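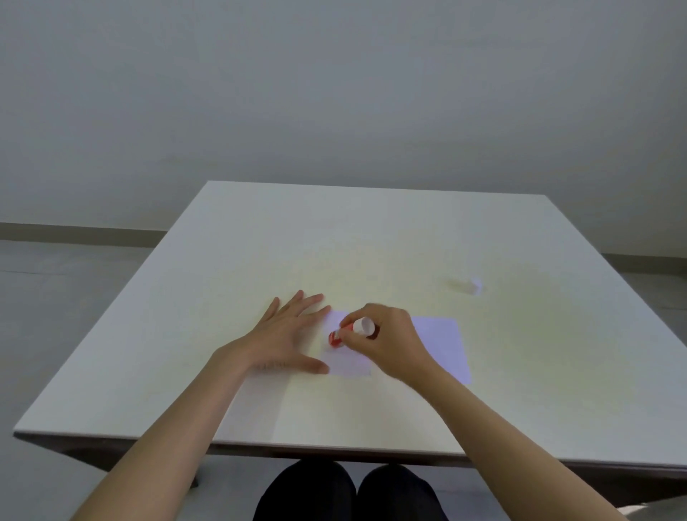

A sheet of lavender paper on a white table.

The trouble with joint communiqués

By Zarmeena Talpur

The foreign ministers of Landach and Illel met again in February, and again they agreed to meet. I have the communiqué beside me as I write. It runs to 696 words, which puts it among the longer works of fiction to come out of the region this year, and it contains one date, the date on which it was signed.

I don't say this to be unkind. I have read a great many of these documents and have grown fond of them, much as people grow fond of a bus timetable for a route that was withdrawn. The two sides "exchanged views". They exchanged them, I assume, and then each took its own views home again at the end of the day. The talks were "frank", so somebody shouted. They were also "cordial", so lunch was served afterwards.

What the two sides were supposed to be discussing was the Qureshi crossing. For those lucky enough to live elsewhere, this is the road bridge over the river that forms the border, and it has been shut to lorries for five years. Cars may use it in the morning. Pedestrians may use it whenever the man with the key is there. A lorry full of onions must go the long way, through the hills, and by the time it arrives in Illel the onions have seen more of the country than most members of its parliament.

Both governments want the bridge open. They have told us so 17 times, by my reckoning, in speeches, interviews and one rather moving postage stamp. The quarrel is over who pays to inspect the thing first. Landach says the bridge was built from the Illel side and is therefore Illel's to inspect. Illel says the cracks are at the Landach end. An engineer might say that a bridge with cracks at one end is of interest to people at both, but engineers are seldom invited to ministerial dinners.

Into this gap has stepped Sosturance, a firm that insures awkward structures for governments that can't agree about them. It has offered to carry out the inspection and send each capital half the bill. The offer has been on the table for most of a year. The communiqué "takes note" of it. In the language of diplomacy, to welcome something is to do it eventually, to consider it is to do it never, and to take note of it is to move it slightly so that you can put your cup down.
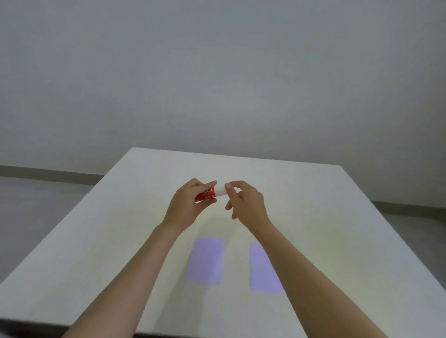 A small cylinder, part red and part white, held above a tabletop.

My friends in the foreign service tell me I am being impatient. Trust, they say, takes time, and the words matter because officials on both sides will quote them back at one another for years. There is something in this. I once sat outside a room in Landach until ten at night while two delegations argued over whether their rivers were "shared" or "common". I thought it was absurd, and then an older colleague explained that "shared" had come up in a water case and cost one of them a dam. So yes, the words matter. I only ask that now and again a few of them should be about onions.

There is also the matter of who does the waiting. Ministers change posts. The last one in Illel who promised us lorries by the summer is now in charge of sport, where I am told he is promising a swimming pool. The people who run small haulage firms on either bank don't get reshuffled. They sell a lorry, then another, and then their sons go off to the coast to drive for somebody else, and when the bridge does open there will be a ribbon and a brass band and not a great deal of traffic.

My suggestion is a modest one. Let the next communiqué be a single page. Let it say that the Sosturance offer is accepted, or that it is refused, and by which side. Leave out the historic bonds and the spirit of neighbourliness, which we can take as read, having read them. If the ministers find they have space left over, they could put in the hours when the man with the key will be at his post. I walked down to the crossing last month at half past three in the afternoon and he had gone home.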